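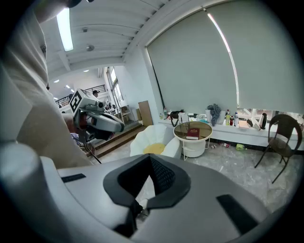

Vue du préhenseur droit : le second préhenseur et son marqueur carré, store baissé sur la droite.

Perte de suivi d'un préhenseur à main face au store
Catinca Sima

Bonjour. Deux préhenseurs à main, un marqueur noir et blanc sur le dessus du gauche, traitement avec Trekum 2. La pose relative saute en cours de séquence : sur 479 images, 87 sont rejetées. Les rejets se regroupent quand la caméra droite est tournée vers le grand store gris clair. Étalonnage refait en avril, erreur de reprojection normale. Rien dans le journal à part « pose ambiguë ». Faut-il suspecter l'optique ?

Liltitz
Même souci chez moi, j'ai changé le câble et ça allait mieux. Essaie.

Ardalan Najafi
Le câble donnerait des images manquantes, pas une pose ambiguë. Je vois deux causes possibles.
1. Le store offre peu de points d'accroche, et la bande lumineuse sur sa droite peut tirer l'exposition automatique vers le bas. Fixez l'exposition et le gain avant l'enregistrement.
2. Un marqueur plan vu sous un angle rasant admet deux solutions de pose. Trekum garde la dernière si le filtre temporel est désactivé, ce qui est le réglage par défaut en version 2.
Relancez d'abord le calcul sur les mêmes fichiers, filtre activé. Si les rejets restent groupés à partir de l'image 390, regardez l'histogramme à cet endroit. Ne pilotez pas de bras avec ces trajectoires en attendant : un saut de pose y devient une consigne de vitesse.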